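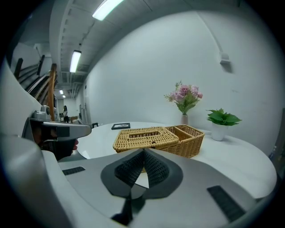
Runder Tisch, Stand Vormittag: Korb mit Taschentuchfach, Rosen, Grünpflanze, Rahmen liegt noch.

Notizbuch Tischrunde, Mai, Eintrag 26

So, endlich wieder Zeit zum Aufschreiben. Thema heute war der weiße Tisch und was auf ihm bleiben darf. Kurz vorweg für alle, die nur wegen der Korbfrage reinschauen: der Korb bleibt! Ich hatte ihn ja eigentlich schon abgeschrieben, zu rustikal neben der glänzenden Platte, dachte ich, aber nach einer Stunde Hin- und Herschieben bin ich komplett umgeschwenkt. Das Geflecht nimmt dem vielen Weiß die Kälte, und das Ding hat halt diese drei Bereiche, die wir wirklich brauchen: links der Kasten mit Deckel und Schlitz für die Taschentücher, rechts das offene Fach, noch mal in zwei geteilt.

Aufteilung nach heutigem Stand (bitte nicht gleich wieder ändern, ich will das mal eine Weile so durchhalten):
vorderes kleines Fach: Stifte, Schere, das kurze Maßband
hinteres kleines Fach: Klebepunkte, Filzgleiter, der ganze Kleinkram aus der Oster-Schublade
Kasten links: Taschentücher und sonst nichts. Da lagen neulich Batterien drin, das will ich nicht mehr sehen.

Gemessen habe ich auch noch. Von der Tischkante bis zur Wand sind es an der engsten Stelle 61 cm, das reicht gerade so, um mit dem Staubsauger durchzukommen. Die Platte steht auf 70 cm Höhe, also etwas niedriger als die Tische drüben im Fisham-Raum, was man beim längeren Arbeiten schon im Rücken merkt. Für eine reine Ablage ist mir das aber egal.

Mit den Blumen war ich lange unzufrieden. Die Vase mit den Rosen stand erst in der Mitte und hat alles erschlagen, man konnte sich ja kaum noch drüber hinweg unterhalten. Jetzt steht sie hinten, der Korb davor, und auf einmal stimmt es! Das Rosa vor der weißen Wand ist richtig hübsch, und die kleinen hellen Blüten dazwischen sieht man erst jetzt so richtig. Die Grünpflanze im weißen Topf steht rechts davon. Die breiten Blätter brauchen Platz nach allen Seiten, das habe ich beim ersten Versuch unterschätzt und mir prompt eins umgeknickt (Entschuldigung, Pflanze). Staub wischen auf den Blättern muss auf die Liste, alle zwei Wochen, lauwarmes Wasser, kein Glanzspray.

Offener Punkt: der kleine Rahmen. Schwarz, weißes Passepartout, dunkles Motiv mit Blättern oder Blüten, ich schaue es mir gern an. Aufgestellt kippelt er, hingelegt sieht er immer ein bisschen vergessen aus. Die Idee mit der Wand hatte ich auch, aber die ist dort gebogen, und auf einer Rundung liegt so ein Rahmen nie sauber an. Vielleicht einen kleinen Tellerständer? Bei Idero gab es mal welche aus Draht, ich schaue nach, ob die Bestellnummer 2594 noch stimmt. Bis dahin bleibt er schräg liegen, links hinten.

Danach ging es an den Korb selbst. 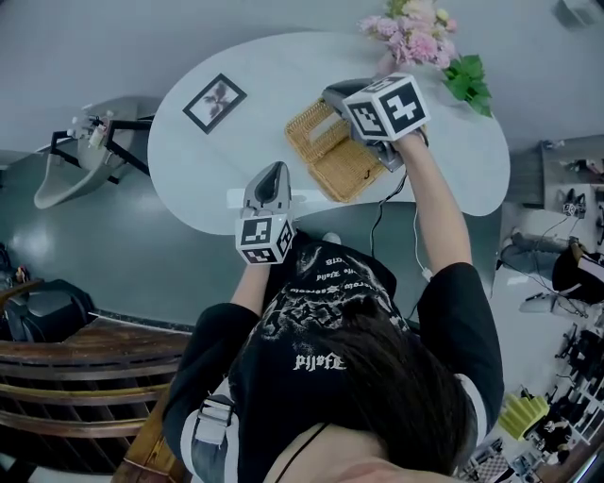
Beide Greifer am Tisch, der größere über dem Korb.

Ein paar Sachen zum Korb, die ich mir für später merken will. Beim Umräumen immer unten am Boden anfassen, der geflochtene Rand ist nicht zum Ziehen da. Unter die vier Ecken kommen noch Filzpunkte, die Platte ist empfindlich und jeder Kratzer im Glanz fällt sofort auf. Und kleine Teile gehören in die flache Min-Dose, die dann als Ganzes ins Fach kommt, sonst fischt man ewig zwischen den Weidenruten herum... wobei, ob das überhaupt Weide ist, weiß ich gar nicht. Steht auf keinem Etikett. Falls es jemand erkennt, bitte hier dazuschreiben, ich will wissen, ob man es feucht abwischen darf.

Der weiße Stuhl mit dem schwarzen Gestell soll übrigens am Tisch bleiben, auch wenn er gern als zweite Ablage endet. Das schaffe ich selbst auch nicht immer, ich sag's ja nur.

Fürs nächste Mal:
Filzpunkte kleben
Tellerständer klären
Rosen neu anschneiden, Wasser wechseln
im Fisham-Raum fragen, ob da noch ein zweiter Korb in der Art rumsteht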